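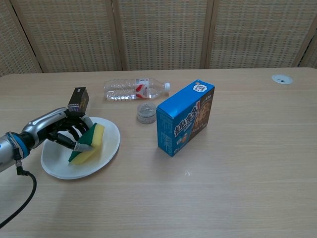 Light wood table in front of a folding screen with woven panels

Search the archive Enter keyword Go

Reading time: 4 minutes

From: Mirjam Gisler
To: Hinojosa passengers list
Date: December 19, 2025
Subject: Re: What the prosecutor has now said, and what he has not

Dear Etornam, dear all,

Thank you for your message, which I read twice before answering. I quote it in parts so that the people who joined us later can follow.

Etornam Owusu wrote:
> I have now seen the prosecutor's statement on the Hinojosa.
> It says the technical examination of the ferry is complete and
> that the file will go to the court in Stollness. It names no
> suspect. My brother-in-law, who was on board with his two
> children, was told by phone that he will "be informed in due
> time." Does anyone know what this means for us? Do we have to
> do something, or only wait?

I was at the information meeting in Wollorbridge, so I can answer a part of this. Please remember that I am not a lawyer and that I took my notes by hand, in a language which is not my first one. If somebody else was there and understood it differently, please correct me on the list and not only privately.

First, the sentence about the file. As I understood it, the file goes to the court so that a judge can decide if there will be a trial at all. It is not yet a charge against a person. The clerk said this very slowly and repeated it, and I wrote it down both times. The judge can also send the file back and ask for more work, for example if the questions about the car deck door are not answered well enough.

Second, the size of it. The file has 1,051 pages. We asked if passengers may read it. Those who are registered as injured parties may read it in the office in Stollness, with an appointment, but they may not make copies. A lawyer may receive a copy. A man in the second row became quite angry at this point and I must say I could understand him, it is a long journey for many of us to go and sit in an office with a pencil.

> The statement gives 246 people on board. The company said
> in April that the ferry was "well below" its limit. I would
> like to know what the limit was on that day and not in general.

This was also asked. The certificate allows 300 persons, but with some conditions about the weather and the crew. The investigator who was present did not want to say which conditions applied on that evening. She said it is part of the file. So your question is a good one and it stays open. I would suggest we put it in writing, all of us under one letter, and I can make the first draft if nobody has something against it.

> Also, what about Flarkeo? They sold the tickets and the hotel
> nights as one package, and now they write that they were
> "only the agent." Has anybody got a different answer?

I have got the same answer, word for word. I think it is a standard letter. At the meeting it was explained to us that the criminal investigation does not look at the contract with the travel company. For this you need a separate claim, and you make it yourself. What I can report from my own case is the following:

- I wrote to Flarkeo in May and received the standard letter.
- I wrote again with a copy of my booking, where the ferry and the hotel stand under one price.
- They answered that my case is "under review" and gave me a reference number. Since then, nothing.

If you have still your booking confirmation, please keep it, also the e-mail in which it came. Several people told me they have only the ticket. In this case you can ask your bank for the payment record. It took mine a week.

Now the point which is in my opinion the most urgent. To be registered as injured party there is a form, and from the day you receive the letter from Stollness you have 60 days to send it back. The day on the letter counts and not the day on the envelope, or so it was said, but here I am not fully sure of my notes. To be safe, please take the earlier of the two. People who live abroad have the same time as everybody else. I asked this specially.

Etornam, to your brother-in-law I would say: he should not wait for the phone call. He should write to the court office, give his name and the names of the children as they are on the passenger list, and ask if a letter was sent and to which address. In my own case the letter went to the hotel in Wollorbridge, where I had been a guest for two nights, and the hotel was so kind to forward it. For the children he must add a copy of their birth certificates. Translations are accepted only with a stamp.

> One last thing. A reporter has written to me and asks for
> photos from the upper deck. I did not reply yet. What do the
> others do?

She wrote to me too. I said no for the moment, this is only my own decision. The investigator asked us that pictures and videos go first to her office, and if they are already there you are free to do what you want. I only ask that nobody gives a picture in which other passengers can be recognized, without asking them. We had this once in the spring and it hurt one family very much.

For the joint letter I have until now three questions: the limit of persons on that evening, who closed the car deck door, and why the second lifeboat announcement came only in one language. Please send me others before the end of the month. Short is better, the office answers short questions sooner.

I will be without internet for some days after the holidays. Who needs the form can write to me before, I have it as a scan, a bit crooked but readable.

With friendly greetings to all of you,

Mirjam Gisler

Contact the list owner | © Hinojosa passengers list | Back to top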